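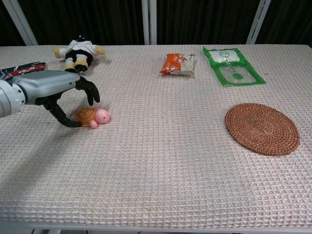 A reader of this magazine wrote to us in April to ask why a machine that is said to learn for itself must be shown the same small task so many times, and whether the hours might not be better spent on the machine than on its lessons. The question is a fair one, and it was put, in much the same words, by several members of the board at Runent when the Prarnau programme first came before them for funding.

The programme's answer is that the lessons are the larger part of the machine. Prarnau is a study of how a robotic hand may be taught to deal with ordinary household things, and its main product to date has been a collection of examples. At the time of writing the collection holds 1,642 accepted demonstrations, each a complete record of one attempt at one task, from the first movement of the arm to the moment it comes to rest. The control software, which attracts most of the attention from visitors, was rewritten twice in the same period. The examples were kept throughout.

Work takes place at Atatby, in two rooms on the ground floor of a former seed merchant's office. An operator guides the arm through a task while the joint positions and the camera views are stored together. The task is set by a printed card, which names the object to be handled and what is to be done with it. The operator has no say in the arrangement of the table. A second member of staff lays it out from a separate sheet, and the two are asked not to confer.

The choice of objects has been the subject of long discussion. Early sessions used painted blocks and cylinders, which were easy to measure and gave tidy results. A model trained on them performed well with blocks and poorly with everything else. The list was then opened to things that might be found in any home: soft toys, snack packets, flat plastic packaging, a woven coaster, a small toy turtle with a domed shell. It now runs to 233 items, each with an entry recording its weight, its greatest width and whether it may be squeezed.

Domed shapes are treated with particular care. Fingers that close too high on a curved surface tend to slide upwards and lose it, and fingers that close too low meet the table first. Operators are therefore asked to bring the hand down slowly and to settle its position before any finger begins to close. Flat packets present the opposite difficulty, in that there is very little to take hold of. Two methods are permitted for these: pinching a raised crease, or drawing the packet to the edge of the table and gripping it there. Both are recorded under separate headings, so that the model is not asked to find an average between them.

Cloths are changed as well as objects. A textured cloth resists a sliding packet more than a smooth one does, and it alters the way shadows fall beneath the hand. The programme holds several, and the layout sheet states which is to be used. Staff have learned to check the sheet twice. A whole morning's work was once entered under the wrong cloth, and the correction took longer than the recording had.

Other objects are left on the table on purpose. A system that has only ever seen its target alone may come to treat whatever is in front of it as the target, and this fault is hard to remove later. The extra items are known at Atatby as company. How much company a session should have remains unsettled, and the records show the figure drifting upwards over the winter without any formal decision having been taken.

A session consists of up to 200 attempts, divided into blocks of 15, with a rest after each block. The rest was introduced at the request of the operators, who had noticed that their movements became hurried and more alike as the day went on. Speed was of no great concern to the researchers. Sameness was, for a collection in which every approach is made from one side and at one angle teaches very little beyond that angle.

Failed attempts are a matter on which opinion is still divided. Under the first rules they were deleted. Kwak, the partner firm responsible for training the model, objected that a dropped object followed by a successful recovery was among the most useful things a learner could be shown. The present rule keeps any attempt in which the operator recovers without help, and sets aside the remainder in a store that is not used for training. Each kept recovery carries a mark at the point where the grip was lost — a slow business, still done by hand, and the chief cause of the delay between recording and release.

Reviewers look at every attempt before it enters the collection. They work from a short list of grounds for refusal, among them a missing camera view, an object that does not match the card and a hand other than the robot's entering the work area. Where two reviewers disagree, the attempt is refused. Kwak has argued that this is wasteful, and the rule is to be looked at again when the present round of recording closes.

The next round will add objects that change shape when lifted, beginning with part-filled bags and folded cloths. Layout sheets for these are being drafted at Atatby, and the first trial cards have been sent to Kwak for comment.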